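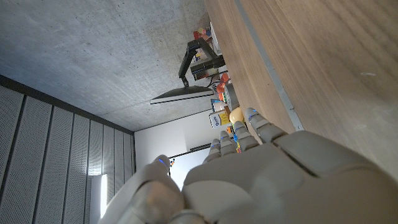 Zikis hand kit - quick answers before you order. Covers the hand, wrist connectors and the Sider control app. Four fingers plus thumb, segmented joints, small blue lights on the knuckles and tips so you can find the fingertips at a glance. Arm not included.

Do I need two?
No. Sold singly, left or right. Pairs ship togther.

What can it pick up?
Small boxes, cans, balls, toy blocks. Start light. Nothing sharp pls. 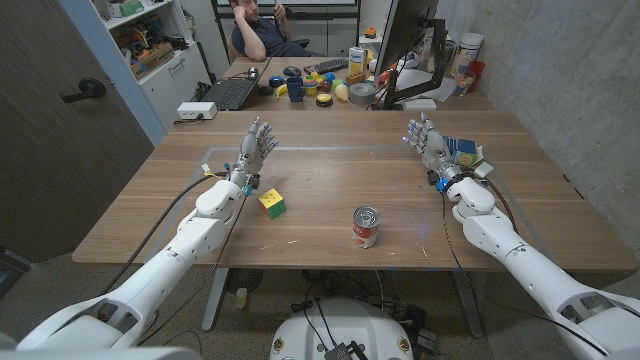 Photo: Qianru Xia / Mikkelsen

Can both hands work one table?
Yes. Mark out a work area with tape first, like the light gray rectangle on ours. Right hand has a small printed box in its grip, left is open.

Where do the cables go?
Down the arm from the wrist. Leave slack at the elbow - tight cables are the top reason for returns.

How long do the fingertips last?
Rated for 1,000 grips. Spares come in bags of 50.

Warranty?
Through Fandale. Register within 50 days of delivery. Keep the reciept.

Next batch?
July. Email to get on the list, no deposit.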